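The Year of the Guest Towel

My aunt, Iveta Michalík, owned two kinds of towels. There were the towels you used, which were the color of dishwater and about as thick, and there were the towels you did not use, which hung on a brass rail in the downstairs bathroom and had a ribbon sewn across the bottom. I grew up believing that wiping my hands on the ribbon kind would set off something in the walls.

I bring this up because I have spent most of the winter getting rid of cloth. I moved from the big apartment in Purves to the small one in Denow in December, and the small one has a linen closet the size of a toaster. The big one had a linen closet you could have sublet. Over nine years I had filled it without ever once deciding to.

If you've never emptied a linen closet, let me tell you what lives in there. Fitted sheets for a bed I sold. One pillowcase from each of several sets, the way you might keep a finger from each of your enemies. A tablecloth with a burn in the exact middle, kept on the theory that I would someday own a very wide vase. Dish towels printed with calendars for years that are long gone, which people used to give each other as presents, and which I apparently could not throw out in case one of those years came back around.

And the guest towels. I had become my aunt. Mine had no ribbon, but they were a set, they were cream, and I had been drying myself for nine years on something rough enough to strip a door while the cream ones sat folded in thirds waiting for visitors. I do have visitors. They bring their own towels, because they have seen mine.

My friend Wilma Lamont came over to help, which meant she sat on the only cleared chair and held things up. Wilma has moved more times than anyone I know and travels through life like a person expecting to be evacuated. Her rule is that you keep two of everything that touches your body and one of everything that touches food. I asked about napkins, which do both. She said I was stalling.

I was stalling. I find it easy to throw out paper and I will happily hand a stranger my furniture, but cloth gets to me. It keeps the shape of whatever you did with it. There was an apron in there that still had the knot in it from the last time I took it off over my head, and I stood holding it for longer than an apron deserves.

So we made piles. The animal shelter in Druditz takes old towels and blankets and will not take pillows. The thrift store will take sheets if they match and are not, in the words of the man at the back door, "experienced." The textile bin behind the grocery store takes anything, and has a slot clearly designed by somebody who had never met a comforter. I fed mine in over the course of an evening, with my shoulder, while a man waited behind me holding a single pair of jeans.

The part I got wrong was the rags. Every household advice column I have ever read says to cut up your old shirts and sheets and use them for cleaning. It sounds thrifty and it sounds like something a competent person would do. I cut up a flannel shirt, two bath towels, a set of curtains and that burned tablecloth. I cut for an entire weekend. By the end of it I had 100 rags, and I know that because Wilma made me lay them out on the bed to prove a point. I live alone. I have one counter. I was planning, it seems, to detail a fleet of buses.

I kept 30. That is still a stupid number of rags, but they're under the sink in a bucket and I don't have to look at them. The rest went into the bin with the slot.

A word here for cotton, which came out of this whole thing looking good. All the polyester blends I bought in my thirties because they "didn't need ironing" had pilled up like an old cat, and they made terrible rags too. They just push the water around and hand it back to you. The old plain cotton stuff, the checks and stripes with no brand left on the tag, soaked up everything and asked for nothing. Some of it had belonged to my aunt. I'd guess it was older than my car, and my car is eligible for sympathy.

Gregor Gourlay, who lives across the hall and had been watching the bags go by with interest, asked if I was all right. I said I was downsizing. He said his mother had downsized and now had three storage units. Then he asked if he could have the curtains, and I had to tell him about the scissors.

What's left fits in the toaster-sized closet with room for the iron. Two sets of sheets. Two big towels, and those are the cream ones, which I now use every morning with a lingering sense that I'm about to get yelled at. Some dish towels I like. One tablecloth, no burn. The apron stayed, knot and all. I put it on over my head the way I took it off and it fits fine, though it has clearly been expecting someone taller.

I did call my aunt to tell her about the guest towels. I thought she might laugh, or be a little wounded. There was a long pause and then she wanted to know what temperature I was washing them at. I told her. There was a longer pause.

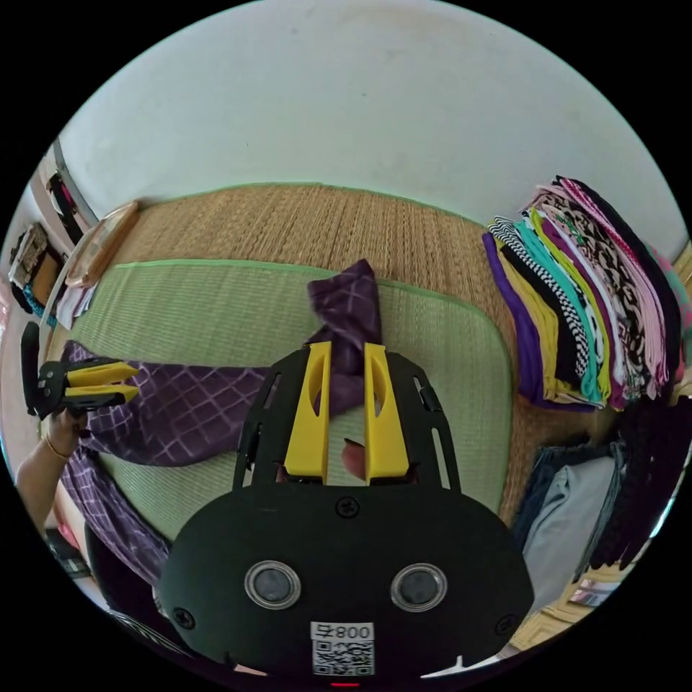

She's mailing me five of hers, the ribbon kind. I said I had no room, and she said they were thin and would fold up small. I have already measured the closet twice, and if I move the iron on top of the fridge I can get them in, so long as nobody comes to stay.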